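Gradomus picking project - progress report, 1 June

Hi all. Quick summary first: the planner rewrite is done, perception is mostly where I want it, and the Mirkdale milestone stays in October. Longer version follows for whoever has the patience!

The big job this period was getting rid of the old Flivard grasp planner. It treated every block as if it were sitting alone in the bin, so as soon as two were side by side it would happily plan a finger straight through the neighbor. The new one checks both fingers and the linkage against everything in the bin, walls included, before it hands a path to the arm. Planning time went up a bit (I'm working on it), but I'll take slow over a bent fingertip.

On perception, I relabeled 992 images by hand, and yes, that ate more of my time than I'd budgeted. The trouble is still glare. Bare metal throws back so much light that the segmenter sometimes cuts a block short, mostly the dark green ones. Retraining helped with red and did less for green than I'd hoped.

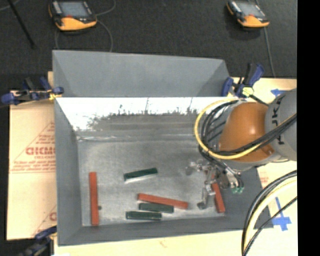 Bin test with three red and three green blocks.

Clusters like the one near the close wall are what I'm tuning on now - the planner wants to go for the loners first, and I think that's right, but the scoring is touchy.

Money-wise we've used 70 percent of the Groen grant. Still open:
Speed up the collision check
Glare augmentation for training
Log viewer, 16 tickets left

I'd also like to keep the second workstation through October if that's OK with you.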